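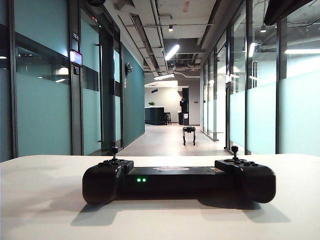
Polov Legged Systems Team | Software Guides

Guides > Besari Control Stack > Set-up > 3. Manual override and gait planner

3. Manual override and gait planner

Get this section right and the rest of the stack is a joy to work with! You will set the handheld controller to take priority over the planner, then let the planner walk the quadruped down a corridor.

1. Set the robot down on a clear stretch of floor and step away from it.
2. Start the Besari console and open Inputs. Set the handheld to priority 8 and the planner to 5 (the higher number wins).
3. Set the stick dead zone to 4 percent. Small drifts disappear and the robot still feels wonderfully quick under your thumbs.
4. Move each stick through its full range and watch the live plot.

CAUTION: Keep the handheld within reach whenever the planner is running.

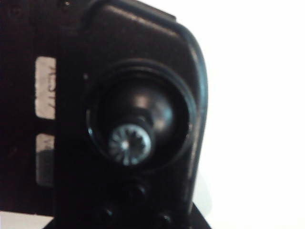
5. Open Joints and run Zero Check. Each encoder should settle on a steady reading. If one wanders, stop and repeat the check before you load a gait.
6. Load the corridor profile and press Plan. The path appears in almost 20 seconds on a first run, much sooner after that.
7. Press Walk. Nudge either stick partway along and the planner should hand over at once. Try it a few times, it's great fun.

NOTE: Glass walls can show up as open space in the depth map. Draw them in by hand under Map > Keep-out before step 6.

Related
Birkano Log Viewer: first look
Kjærgaard depth filter settings
Saving and sharing gait profiles

Contact the software desk | © Polov | Back to top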